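Section 2: Setting up the table

The Lonero table kit comes with a blue mat. The Claltar leaflet says it suits any table. We doubt that, so measure yours first.

1. Check the underside of the panel before you put weight on it. A wobble won't fix itself.

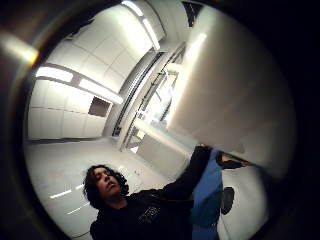 Hand at the lower edge of the white panel.

2. Lay the mat and leave some bare tabletop on one side. Smoothing sprays are sold for this — save your money.
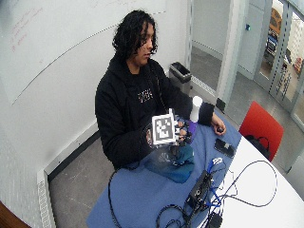 Blue mat down, with phone, bottle and teal cloth on it.

3. Sort the cables before anything else goes down.

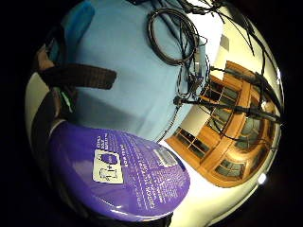

Cable ties are in bag 14, and you'll probably want more than the two supplied. Coil the slack in a loose oval like the black one lying on the blue, and don't cinch it tight. The colour of the tie makes no difference, whatever the Funon catalogue claims.

CAUTION: Don't let cables trail over the table edge where feet can catch them.

4. Stand bottles upright and keep a hand on them when you move them past the cables.
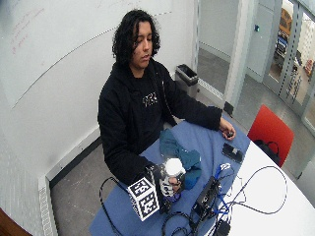
5. Fold any loose cloths and put them to one side.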